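Re: [prendau-dev] slip detector enabled by default in the next release?

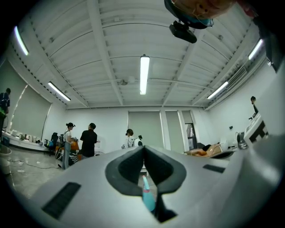
I've read the proposal twice and I still don't see what the slip detector buys us that a plain aperture threshold doesn't. The numbers come from the Claeys set, and every object in that set is a block or a can. Wide, flat sides, lots of contact, no surprises. Try something thin. With the slender teal piece held upright between the black jaws, most of what the wrist view gives you is gripper body and room, and the strip of object you can track is narrow enough that one bad flow vector moves the estimate. Add ceiling tubes in the same view and the auto exposure starts hunting, and the detector reads that as motion. I don't need a learned model to tell me the lights are on.

Konrad Kuster wrote:

> We ran the detector against the logged grasps over the
> weekend. It flags slip 80 ms before the aperture
> threshold does, and it only missed 6 events in the whole
> Claeys set. I'd like to turn it on by default in Prendau
> and drop the old threshold code, which I don't think
> anyone wants to maintain. Lanel can pick it up through
> the existing grasp_state topic, no interface change.
>
> Objections? Otherwise I'll merge.

Yes, objections.

80 ms early compared to what? The threshold node runs behind a median filter with a window of 15 samples. Take the filter out and a good part of that lead goes with it. I'd like to see the same plot with both nodes reading the raw aperture topic.

You give misses and no false alarms. For Lanel the false alarms are the expensive ones, because the planner drops its current segment and replans from wherever the hand happens to be. I replayed nine of my own logs last night and got a slip event in four where the aperture never changed. Could be my calibration, I'm not ruling that out – but then the calibration check ought to complain, and it said nothing.

"No interface change" is only true if nobody reads the confidence field. Brindov does. The old node publishes 0 or 1 there and the new one publishes a float that never quite reaches either, so their equality test fails without any warning.

What I could live with: merge it off by default, behind a parameter, and leave the threshold node where it is for one more release. I'll maintain it if that's the sticking point, it's a short file and it hasn't needed a fix since December.

I'll put my logs on the share tonight, thin objects only. If the detector holds up on those I'll withdraw the complaint about the test set. The one about the filter stays until I see the plot.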